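FOR IMMEDIATE RELEASE
23/02/2025

Shared workshop completes robot arm bench, four months after saying it would take a weekend

The Priten Workshop has finished mounting and wiring a secondhand robot arm on a bench of its own, and members may now book time on it. The project, known as Herero, was approved last July on the understanding that it would be done before the summer barbecue. Work began in the fall.

The arm came from the clearance sale of a packaging company and cost the workshop $400, which was the whole of the machine budget and a little of the coffee budget. It has six joints, all of which move. The seller had described it as having five good ones and one with "character," and members spent much of the winter finding out which joint he meant.

"We were told it was a simple bolt-down job," said Darius Nedelcu, who led the build. "I would like it on record that I was the one who told everybody that."

Herero runs on a control program called Anghel, written by members on Tuesday nights. Anghel reads a plain text file of positions and sends the arm to each of them in order. It has no graphics and very few opinions. An earlier version had a feature that guessed where the user wanted the arm to go next, and this was removed after one evening.

Most of the labor went into the work surface. The first one flexed when the arm stopped quickly, so every position taught on a Tuesday had wandered off by Thursday. The current one is an old tabletop turned over and braced from underneath, and it stays put.
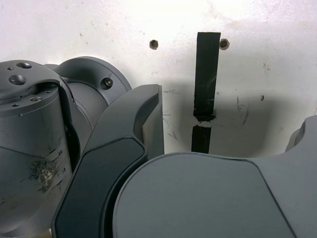 Teaching the arm a point is still done by hand. A member sets it to slow speed, moves it to the spot, saves the position and then does it all again with the file open this time. The full test routine has 492 positions. Nedelcu entered most of them himself over the holidays and says he has no plans to enter any more.

The bench will be used first for sorting the workshop's fasteners, a job that has been on the to-do list longer than some of the members have been in the building. The gripper can handle anything from a large bolt down to a medium washer. Small washers remain the responsibility of human beings.

Neighboring hobby group Irnier, which shares the loading dock, lent the build its drill press and has asked for it back in writing. The workshop thanks Irnier for its patience and confirms that the drill press is on its way.

Members who want to use the arm must take a two-hour safety session first. It covers the emergency stop, the speed limits, where to stand, and where one member stood in January. No one was hurt, although a folding chair had to be replaced. Anyone under 16 needs an adult present who has taken the same session.

An open evening will be held next month, with the arm running its test routine from start to finish. The routine takes long enough that visitors are advised to eat beforehand. Admission is free, and donations toward the coffee budget are welcome.

Sign-up sheets for the safety session are by the front door of the workshop. Press questions can be left at the front desk for Darius Nedelcu, who checks his messages on Tuesdays.

ENDS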